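Speaker notes: what we found with the Nimeck recording kit
April 29, 2023. Slot is 20 minutes plus questions.

Slide 1. Title
Say who we are. Khoury does contract data work for firms building household robots. We don't build robots and we don't sell the kit. We rented it from Iltance for the trial and paid the normal rate.

Slide 2. What's in the box
Head camera on a padded band, battery pack with belt clip, charging lead, two memory cards, printed quick guide. The carry case is extra. Ask for a show of hands: who has used a head camera for chore recording before? If it's most of the room, skip the next slide.

Slide 3. Why record from the head
The buyer wants both hands and the job in view at the same time. A tripod in the corner loses the hands as soon as the person turns round. Chest straps are fine at a table, but they look too far forward when the work is on the floor.

Slide 4. The outdoor jobs
We gave our people a list: sweeping up leaves, watering pots, wiping benches, putting bins straight. Sweeping was the one we worried about, as the head goes down and comes up again all the time. Nimeck says the band stays put when the wearer bends. Mostly it did. Tell people to tighten it before they start and leave it alone after that.
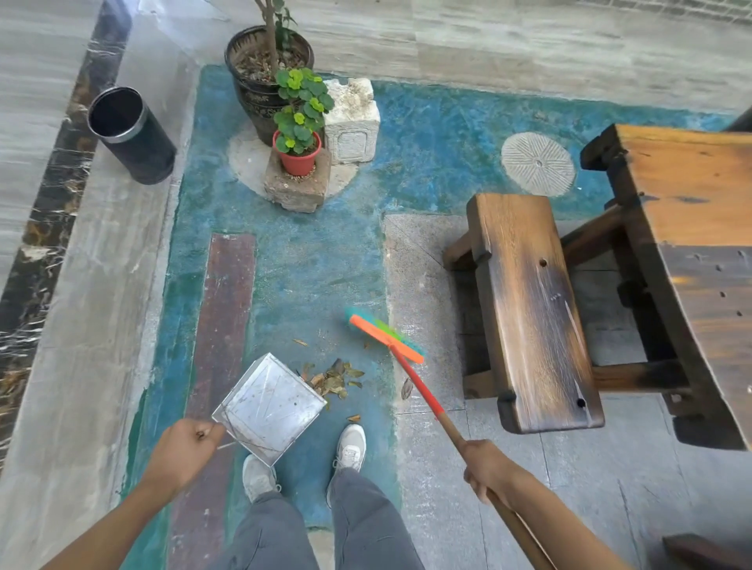
Set the tilt with the wearer already bending — this is the main practical point of the talk. If it's set standing up, the hands drop out of the bottom of the picture once the person crouches. The quick guide has this the wrong way round. We told Iltance and they said a new guide is coming in May.

Slide 5. Battery
Nimeck claims 90 minutes. We got that indoors. We didn't run a proper test outside, so don't give a number if asked. Changing the pack means stopping the recording, and the kit doesn't join the two files for you.

Slide 6. Uploading
Files go to Wollico, the web service that comes with the rental. It sorts clips by job and lets you mark the bad ones. Good: the search works and the labels are easy to change. Bad: one dropped connection and the whole upload starts again. We moved to uploading overnight.

Slide 7. Cost
Rental is 30 pounds a day per kit. Buying is 2,000 pounds with the first year of Wollico included. For a short job, rent. Point out that the deposit is separate and took a while to come back.

Slide 8. Would we use it again
Yes for floor and garden work. Not for kitchens until the steam problem is sorted — the lens mists up and there is no warning light. Mention that spare bands should be ordered at the start, as they get grubby with several wearers.

Questions
Likely ones: privacy of passers-by (we picked quiet hours and checked clips before upload), glasses (fine under the band), children in the house (we don't record). Leave the contact slide up.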